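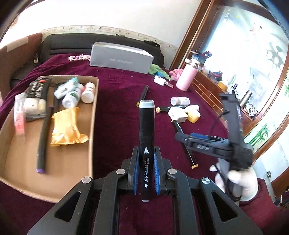
Home | Company | News | Stores | Contact

Category: Press Releases / Art & Stationery

Findaleo opens second art supply store in Vosetti

VOSETTI, May 16, 2019 — Findaleo, the retailer of drawing and painting materials, announces the opening of its new store in the old market hall of Vosetti. It is the second store of the company, after the one in Wititz.

The new store has 2,593 different articles on its shelves, from sketch paper and brushes to markers, inks and frames. Customers can try all markers at a long table near the entrance before they decide to buy. Paper for the tests is free.

On the upper floor there is a classroom with 32 seats. Evening courses in lettering, fashion drawing and comics will be given there, and each course lasts 2 hours. Students of the Miranda School of Design pay a reduced price when they show their student card.

The company now employs 70 people in both towns. A course program for children is in preparation and will start in November.

The store in Wititz stays open with the same hours as before — also during the summer holidays. Journalists who wish to visit the new store can write to the press office of Findaleo.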